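5. Placing and Calibrating the Arm

This section covers setting up the Condari desktop arm on its calibration sheet, connecting the two motors and the control boards, and recording the home position. It applies to units assembled according to Section 4. Operators who have received an arm already assembled should confirm that all joint screws are tight before continuing.

5.1 Before You Begin

Disconnect all power. Clear a flat, level table that does not rock when leaned on. Keep liquids and loose metal parts away from the boards.

CAUTION: The arm has no brake. The upper link will drop when power is removed. Support it by hand before unplugging either board.

5.2 Preparing the Calibration Sheet

1. Join two sheets of plain white paper edge to edge and lay them flat on the table. Tape the seam from the underside only.

2. Using a ruler and a sharp pencil, draw a thin line along the seam from the far edge toward the place where the arm will stand.

3. Mark small ticks in rows on both sides of the line, at regular spacing. Use light pressure. Heavy marks are difficult to tell apart when the tip is close to the paper.

4. Number the rows in the calibration log, not on the sheet.

Note: Paper that has been stored in a damp room may lift slightly along the far edge. A small wave outside the marked area does not affect the result. Replace the sheet if any part of the marked area lifts.

5.3 Connecting the Arm

1. Set the base plate over the near edge of the paper and turn the arm until the upper link lies over the center line.

2. Place the control board and the driver board on either side of the base. Neither board may touch the metal plate.

3. Plug the lower motor cable into the connector on the side of the motor. Plug the upper motor cable into the connector on the motor's top face. Press each connector until it is fully seated.

4. Leave slack in the upper motor cable — enough for the link to swing to both limits without pulling. Do not tie this cable to the link.

5. Connect power. The red LED on each board should light. If one remains dark, disconnect power and check the jumper wires against the wiring table in Section 4.

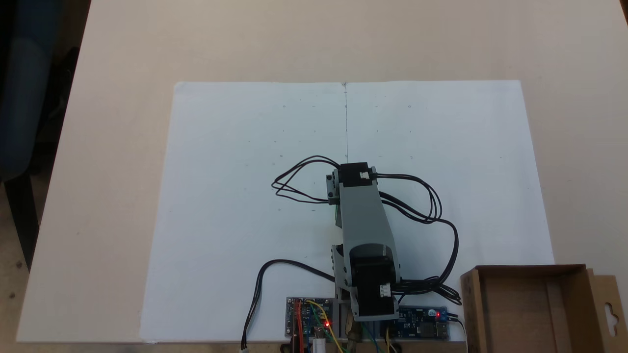
Figure 5-2. Arm aligned with the center line of the calibration sheet, both boards powered.

5.4 Setting the Home Position

1. With the motors released, move the upper link by hand until it points straight along the center line.

2. Select Set Home in the Uvari control program and wait for the confirmation message.

3. Command a move to row 2, then to row 17. At each row, mark where the tip stops and measure the distance to the nearest tick.

4. Enter both distances in the log. If the tip misses the same tick by a different amount on a second pass, tighten the joint screws and repeat from step 1.

CAUTION: Keep hands and sleeves clear of the cable loops during commanded moves. A snagged cable can pull a connector out of a motor under power.

5.5 Routine Care

Repeat the procedure in 5.4 after every 34 hours of operation and whenever the arm has been lifted from the table. Inspect the cables where they leave each motor and replace any with cracked insulation. Completed logs are to be sent to Lotte Lambrechts, Technical Support. Requests for replacement cables should quote part number 652.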